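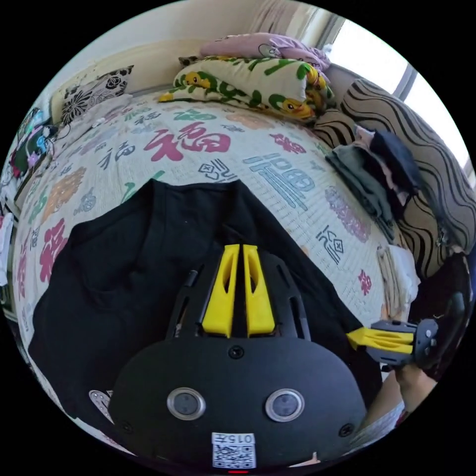
A dark top laid out on the bed, with a stack of folded clothes to the side.

Home laundry and bedroom helper (part-time)
Plakis Home Services

Plakis is looking for a part-time helper to fold, sort and put away clothes and bedding in our customers' homes. The work is mostly in bedrooms. It suits someone who likes a steady task, can work without being watched and leaves a room tidy.

We are a small firm with 103 regular households on our books. Most of them have us in once a week, and a few twice. Cleaning is done by a separate team, so this job has no bathrooms, ovens or floors in it. You would arrive after the washing has been dried, deal with everything that has come off the line or out of the dryer, and go on to the next address.

The post has come up because Gediminas Ozoliņš is moving to our ironing room at Sovwood Yard. He will be available to show the new person his round during the first 2 weeks.

What you will do

Collect the clean laundry and bring it to the bed, or to a table if the customer prefers.
Sort it by person, then by type.
Fold tops, trousers, knitwear, towels and children's clothes to our pattern.
Hang anything the customer has asked to have hung.
Put clothes away in the right drawers, or leave them in labelled stacks.
Change bed linen where this is on the job sheet.
Fold spare blankets and comforters and leave them at the head of the bed or in the cupboard.
Pair shoes and put them where they belong.
Fill in the job sheet, including anything torn, stained or missing a button.

How we fold
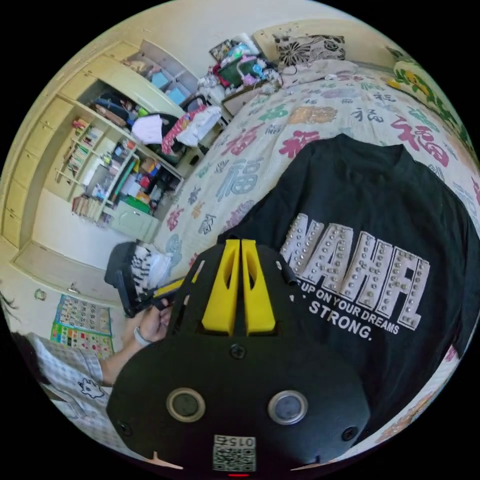

Folding on a bed is slower than folding on a table, and most of our customers only have the bed. You need to be able to lay a garment out flat, square up the shoulders and bring the sides in without dragging the sheet about. Prints need some care as well. A black T-shirt with big white block letters across the chest and silver rivets set into them should be folded so that the studded part lies flat, with no crease running through it, and should go on top of the stack. Shoes are dealt with before any clothes are laid out. If there is a patterned sneaker at the edge of the bed, it comes off the bed first and goes with its partner.

Sweatshirts and jackets are done front down, sleeves across the back, then in half from the hem. Zips are closed first. Hoods are folded in. We do not roll clothes unless the customer asks for it in writing on the job sheet - rolled clothes take up less of the drawer but come out creased, and we get the complaint.

Pillows stay on the bed unless the linen is being changed. Bedding is left the way the customer has it, whatever the patterns. Please do not rearrange cushions, soft toys, bags or other belongings beside the bed. If something is in the way, move it, do the work and put it back.

Training covers all of this. It is given by Rhiannon Yorath, who wrote the folding guide, and takes place partly in our training room and partly on the round. You will be paid for it at the full rate.

What we are looking for

You do not need to have done this work for money before. Running a household, working in a clothes shop or working in a hotel would all be useful. We do need you to be:

Able to stand and bend for most of a shift, as beds are low and the work is repetitive.
Able to carry a full laundry basket up a flight of stairs.
Careful with other people's things.
Able to read care labels and follow a written job sheet in English.
Comfortable working in a home while the family is in.

A driving licence is helpful. Several rounds can be done by bus or bicycle, and we will try to match you with one of those if you do not drive. Please say on your application which parts of town you can reach easily.

You will be handling cotton, wool and synthetic fabrics all day, along with traces of whatever washing powder the household uses. If you have a skin condition that this might affect, talk to us before you apply. We can supply gloves, though most people find them awkward for folding.

Hours and pay

Shifts are in the morning or early afternoon. There are no evenings. You can ask for term-time hours and we will usually be able to agree to them. Each visit is booked for 60 minutes. If a house regularly takes longer, tell the office and we will change the booking - we do not expect you to make up the time by rushing.

The hourly rate is on the application form, along with the holiday and sick pay terms. Travel between addresses is paid. Travel from your home to the first address is not. We provide an overall, indoor shoes and a folding board for customers who have a table.

There is a trial period of three months. At the end of it you will have a meeting with Rhiannon and, if both sides are content, your own round.

Checks

Because you will be working in private homes, we ask for two references and a basic criminal record check. We pay for the check. References can be from an employer, a college tutor or someone who knows you through regular unpaid work, but not from a relative.

How to apply

Fill in the form at the front desk of our office in Bakke House or ask for one to be posted to you. A CV is welcome but the form is enough. Forms should reach us by 27/09/2025. Late forms will be kept for the next vacancy.

Shortlisted applicants will be invited to a short practical session lasting under an hour. You will be given a mixed pile of clothes and a made-up bed and asked to sort, fold and stack. We look at how you handle the clothes and whether you follow the sheet. Speed is not marked. There is a conversation afterwards with Zodwa Mtshali, who manages the rounds, and you can ask her anything about hours or areas.

If you need an adjustment for the practical session, such as a higher surface to work on or more time to read the instructions, write this in the last box on the form.

Questions about the job can be left for Zodwa at the office. Questions about pay or the record check should go to Botond Pálfi, who is at the same address.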